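Bench notes, drive teardown line, Brito site. Revised 21 March 2025.

These tips are for people who used to pull drives by hand and now share the bench with the Pallden cell. Most of the old handling rules still apply. The order of work has changed, and so have the places where time gets lost.

## Before the cell starts

- Sort chassis by tray type first. Mixed batches are the main cause of stops. Blue plastic trays go in one batch, metal caddies in another.
- Clear loose cables from the approach side. Tape them flat or tuck them behind the frame. Zip ties leave tails that snag.
- Check that every drive tray is fully seated. A tray sitting 2 mm proud will be gripped off center and may twist on the way out.
- Wear the wrist strap even when you are only loading. The cell is grounded. You are not.
- Wipe dust off the tray edges with a dry brush. Do not use compressed air inside the enclosure.

## Finger screws

The gripper fingers are held on with Torx screws. Check them at the start of each shift with the driver kept on the hook, and mark the log. If a screw turns at all under light pressure, take it out, clean the thread, apply one drop of medium threadlocker and refit. Let it cure before running. Do not use a hex key in a Torx recess – it will seem to fit, and it rounds the points.

Look at the finger faces while you are there. Burrs show up best under a lamp held low to the side. Dress them with fine abrasive paper, working along the edge.

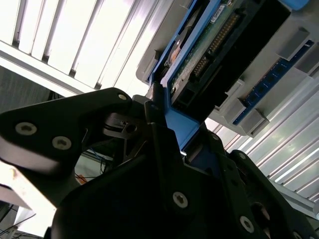
*Gripper fingers near a blue drive tray, circuit board facing outward. Memory strip in its slot to the right.*

Keep anything soft or raised away from the finger path. Asset tags that have started to peel should be pressed down or removed before loading. If a memory module is next to the drive, confirm it is seated and its latches are closed. Open latches stand up far enough to be clipped.

## When it stops

1. Press hold. Leave the emergency stop for emergencies; it drops the position reference and costs 5 minutes to recover.
2. Wait for the amber light.
3. Jog the fingers open from the pendant. Do not pull the tray free by hand while it is gripped.
4. Reseat the tray, close the guard, resume.
5. If the same chassis stops twice, send it to the manual bench with a red card.

## What changed for the bench crew

Prying and pulling used to take up most of a shift. The cell now handles 310 trays on a normal day, and the hand work has moved to sorting, inspection and the red card pile. Raíssa Arruda keeps the batch sheet; bring new tray types to her before loading any. Ulla Rustad trains on the pendant, with the next slots in April.

Rotation between sorting and inspection is every two hours. Inspection is harder on the eyes than the old job was, so use the magnifier arm and keep the lamp off the board surface to limit glare.

Replace finger pads at 4,000 cycles. Spares are in the Grillthorpe cabinet, second drawer, under the spare wrist straps.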